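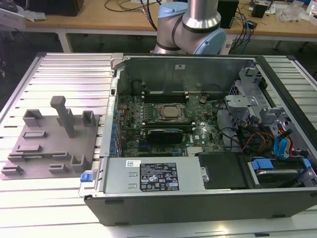
The open tower on the slotted table, with the fixture plate to its left and the arm behind.

Setting up collision objects for a PC disassembly cell

6 min read

By Lerato Chauke

This page covers the planning scene for the desktop tower task in Cirach. You need a calibrated fixed camera and a working arm driver before you start. If your camera calibration dates from before the June release, redo it first, as the transform format changed.

1. Set the table frame

Put the origin on a corner of the slotted table and line up the x axis with the rails. Add the table as one solid box. Modeling each slot makes collision checks slow and gains you nothing at this scale.

2. Add the tower

Don't use a closed box for the case. The planner will treat the whole interior as blocked and every grasp will fail. Build it from five thin boxes, one for the floor and four for the walls, and leave the top open. Then add separate boxes for the power supply, the graphics card and the drive cage.

Cables are harder. We put one padded box over the bundle above the drive bay and mark it as no-go. It costs some reach, but a mesh from the depth cloud changed shape on every capture.

3. Add the fixture plate

Load the same mesh you printed from. Check the tall post with the T-shaped top, which is easy to clip on a sideways move. Set its padding to 50 mm and leave the low slots at the default.

4. Crop the point cloud

Crop to the table before you run registration. Our raw cloud of the case had 3,264 points after downsampling, and 2,669 were left once the bench behind it was gone. Blue clips and release tabs segment well by color, so use those as anchors for the case pose.

5. Test the plan

Run cirach_plan with --dry-run and step through the path in the viewer. Start with a hover pose over the CPU and go back to home. If you get error 639, the start state is already in collision. Shrink the wall boxes slightly and try again.

Save the scene file once the hover pose plans cleanly.

Related
Hand-eye calibration with Jurik
Writing a grasp list for Gascombe
Tse viewer: keyboard shortcuts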